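Wir verwenden Cookies, um unser Angebot zu verbessern. Mit der Nutzung des Forums stimmst du dem zu. OK | Mehr erfahren

Teleop-Demos: Wackler mit reinnehmen oder wegwerfen?

Drucken | Thema per E-Mail senden

spulenkoerper
Hallo zusammen, ich sitze gerade an meinem ersten größeren Satz Demos für eine Steckbox, alles per Fernsteuerung mit dem Leader-Arm aufgenommen. 175 Durchgänge hab ich, davon 27, bei denen ich mit dem Klotz erst mal neben dem Loch lande, kurz rumstochere und dann doch reinkomme. Hằng Đoàn, mit der ich das zusammen mache, will die alle rausschmeißen. Ich find das schade um die Arbeit!

Die Box ist so ein Holzwürfel, oben Quadrat, Kreis und so ein abgerundetes Dreieck. An der Vorderseite gibt es auch noch Öffnungen, an die trau ich mich aber noch nicht ran.

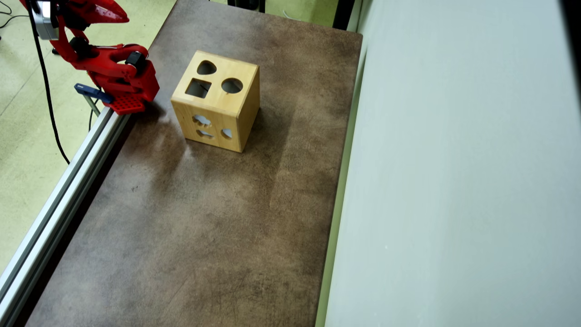
Am Quadrat verkante ich am häufigsten, beim Kreis geht es fast von allein. Wie macht ihr das? Alles behalten, oder nur die schönen?

keilriemen_kurt
Rauswerfen. Hatte bei mir 36 schlampige Demos drin und der Arm hat danach brav vor jedem Loch gezögert, genau wie ich. Der lernt halt auch deine Unsicherheit mit.

Drutley
Seh ich komplett anders. Wenn er nie sieht, wie man aus einer schiefen Lage wieder rauskommt, steht er beim ersten Verkanten dumm da. Ich nehm Korrekturen sogar absichtlich auf (schief ansetzen, anheben, neu ausrichten). Nur das echte Rumstochern am Anfang schneid ich weg.

keilriemen_kurt
Absichtlich ist ja auch was anderes als Gezitter. Und schneiden geht nur, wenn die Zeitstempel sauber sind, bei mir waren die 2 Kameras nie synchron.

Irina Ene
Führt ihr eigentlich mal direkt von Hand? Ich pack den Arm fürs Quadrat lieber selbst an, da spür ich den Widerstand. Über den Leader merk ich null. Muss man nur aufpassen, dass die eigene Hand nicht ins Kamerabild kommt.

spulenkoerper
@Irina Ene von Hand geht bei mir nicht, der ist im freigeschalteten Zustand zu schwergängig :-(
@Drutley okay, ich trainier jetzt mal beides, einmal mit den 27 und einmal ohne, und melde mich im Dezember mit den Ergebnissen. Wie lang sind deine Korrekturen so?

Drutley
Kurz. Wenn ich mehr als zwei Anläufe brauche, brech ich ab und nehm neu auf.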